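I've read three posts this month telling me the laundry problem is solved. I do laundry. I have questions.

The latest is from Astudix: 29 seconds of an arm folding a towel. A towel is a rectangle. It has no sleeves, no collar, no front and no back. If you drop it on a table it is already most of the way there.

Then you read the caption and it says the clip runs at 4x. So closer to two minutes, for one towel, on a clean white table with nothing else near it.

Aisling Doherty asked them in the replies how many takes. They answered with a link to the waitlist. The waitlist costs 400 dollars to join, refundable "under certain conditions."

To be fair, I went to see the Gandano demo in December, in person, and it was better than I expected. They ran 18 shirts. I stayed for all of them. Eleven came out folded well enough to put in a drawer.

The other seven: sleeve caught underneath, sleeve left sticking out, one picked up by the hem twice and put down again in the same spot. A guy from the company straightened that last one by hand and the machine carried on – and it went up on the board as a success.

Hòa Vi was there too and thinks I'm being harsh. Her point is that two years ago it would have been zero out of 18. Fine. I agree with that. I just don't think "better than zero" is what the posters in the lobby said.

What bugs me is where the shirts start. At every demo I've been to, they come out of a bin one at a time onto a bare table with good light. Who has that table? I fold on the bed. So does everyone I asked.

And a bed is soft, the cover wrinkles, the cover has a pattern on it, there's a blanket in the way and yesterday's pile next to today's. Long sleeves go wherever they like. You don't think about any of this when you fold. The machine has to.

Malachy Ó Gríofa says shops will get it first, because a shop can afford the table. Probably right. He used to fold at an outlet store and says they expected 27 pieces an hour from a new hire, on a bad day, while talking to customers.

So my test for Noltine, Egan, Astudix, any of them: one beige long-sleeved shirt, a flowered blanket, a regular bedroom, normal speed, no cuts. Show me the misses too.

I'll post it myself if somebody sends me one.
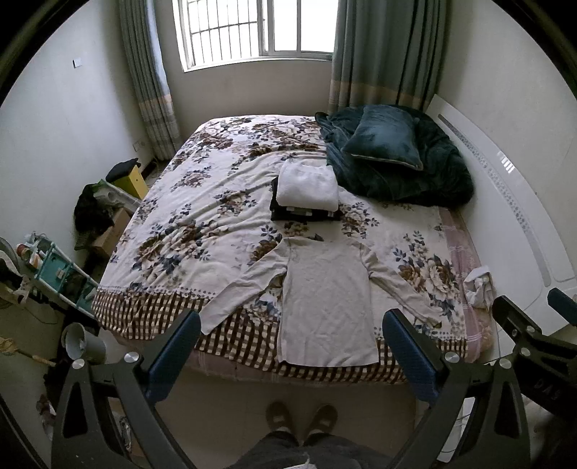
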